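Search docs Type to search Clear

# Carnine Fruit Bowl Notes

6 min read

A set of short written notes and pictures on whole fruit: what the skin looks like, where the stem was, what marks it carries, whether somebody stuck a label on it. We started with citrus and we are still, happily, mostly on citrus. Oranges are far more varied than we expected and this card is long for that reason!

## What's in it

- 165 entries, one text file each
- 5 kinds of fruit: orange, lemon, lime, grapefruit, apple
- a word list (`rind_words.txt`) that every entry draws from
- a folder of kitchen notes from the Pietrzak house, unsorted, kept because they are fun to read

Each entry has a name, a kind, a rind line, a marks line and a sticker line. Any of the last three can be blank. A blank means the writer had nothing to put there. It does not mean the fruit was perfect.

```
name: pietrzak-orange-large
kind: orange
rind: bright, pebbled, glossy in one patch
marks: pits (cluster), scratches (thin), dimple (one)
sticker: yes
```

## How the rind words work

The rind line was the hardest thing to settle and also the best part of the project. Siham Mahasneh wrote the first word list in June at her kitchen counter with a bag of navels and a notebook, and most of her words survived. "Pebbled" is for a skin where you can see the bumps easily. "Smooth" is for a skin where you have to look for them. "Glossy" goes on top of either one, so a rind can be pebbled and glossy together, and plenty are.

Please use "pits" for small dark holes and "scratches" for lines. A "dimple" is a single shallow spot, often a bit green or gray. We used to write "blemish" for everything and it made the entries useless to read back – you could not tell a scuffed orange from one with a soft spot.

Color gets one word unless it changes across the fruit. The shaded side of an orange is still orange. Early entries called it "brown" or "rust," and Omar Salameh went back through all of them and fixed it, for which he deserves a very good marmalade.

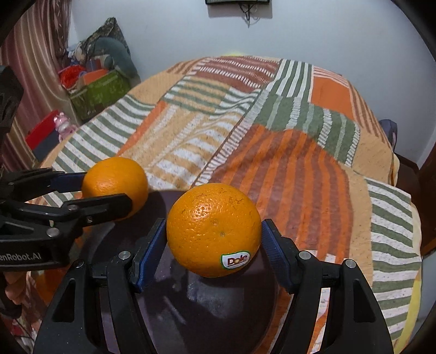
*Two oranges, the nearer one with pitting by the glossy patch and a Dole sticker.*

Pairs like these get two entries. Write the nearer fruit first, then the other, and only put down what you can make out for each. If one has a sticker in view and the other doesn't, the second gets `sticker: not seen`, which is a different value from `no`. Use `no` only when you have turned the fruit all the way around.

## Stickers

We love stickers. The sticker line takes `yes`, `no` or `not seen`, and if it is `yes` you may add the wording and colors underneath:

```
sticker: yes
sticker_text: Dole
sticker_colors: white, green outline, dark red letters, yellow
```

Copy the text as printed, capitals included. If a letter is drawn as a little picture, type the plain letter. Sticker shape is optional and Thu Trình is the only one of us who fills it in every time.

Don't peel before you write! Three of the grapefruit entries have a sticker line that says "was on the cutting board," and we left them that way.

## Size

No weights, no calipers. `small`, `medium` and `large` are judged by hand, and a fruit that only looks smaller for being farther away should be left blank. Ruba Issa would like a proper size chart and has a draft in the `drudasix` branch. Comments are very welcome there.

## Known gaps

- Limes are thin: 9 entries, nearly all from the same grocery trip
- No blood oranges yet (somebody please buy some)
- Apple entries use citrus words in places, so "rind" sometimes means skin
- Two spellings of "grey" in the older notes – search for both

## Adding an entry

Copy `blank.txt`, fill in what you can, and send it over. Short is fine. One good line on the rind beats a paragraph. If you need a word that is not on the list, use it anyway and add it to the bottom of `rind_words.txt` with your initials. "Waxy" came in that way, and so did "freckled," which is now used all over the lemons.

Questions about wording go to Laimutė Kļaviņa, who keeps the list.

Related

- Vudine Pantry Labels
- Lemon words, first draft
- Drudasix: hand sizes for round fruit
- Pietrzak kitchen notes, unsorted
- Changes to the sticker line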